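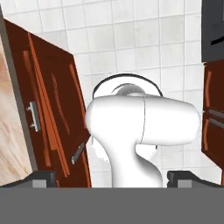
Render, white arm with gray gripper

Ticket: Shared printer goes offline in Skerkow office, comes back after restart
Opened by: Petro Demchenko, Narnusow
Opened: 2018-08-11
Product: Clorkby print server
Status: Solved, waiting for confirmation

Description of the problem

Good morning. We have one shared printer in the Skerkow office, on the second floor. All computers print to it through the Clorkby print server, and the server itself is located in Narnusow. After the router in Skerkow was replaced, the printer shows as "offline" on every computer. If I restart the printer, it works for 15 minutes and then it is offline again. The jobs stay in the queue and come out all together after the next restart, which makes a big mess of papers from different people.

What I have tried already:
Restarted the print server. No change.
Changed the network cable of the printer. No change.
Removed the printer from one computer and added it again. It could print 4 pages, then offline.
Printed the test page from the printer's own menu. This page is always good.

Please tell me which log files you need.

Reply from support

Hello Petro, thank you for the clear list. Please send the file queue.log from the server, and write down the address that the printer shows in its network menu, one time directly after the restart and one time when it is offline.

Update from Petro

I attached queue.log to the ticket. The address directly after the restart ends with 5. When the printer is offline, the address ends with 89. So it is changing by itself. In the server settings I see that the queue is still looking for the first one.

I also found in the log many lines with "host not reachable", and they begin in the same minute when the address changes.

Reply from support

That explains the log. The printer keeps its old address for a short time, then it accepts a new one from the router. Please reserve the old address for the printer in the router, or enter it by hand in the printer menu. Do only one of these. Before you start, empty the queue.

Update from Petro

I have no password for the router, it is managed by Radu, so I asked them to make the reservation. They did it after lunch. I emptied the queue, restarted the printer and waited. After one hour the address was still the right one, and two colleagues in Skerkow printed without problem. One laptop still showed "offline", but this laptop had the printer installed two times, under almost the same name. I deleted the wrong one.

I would like to leave the ticket open until the beginning of September, if this is possible. In August many people are on vacation and the printer is not used very much.

Reply from support

No problem, we leave it open. If the printer goes offline again, please add the new queue.log to this same ticket.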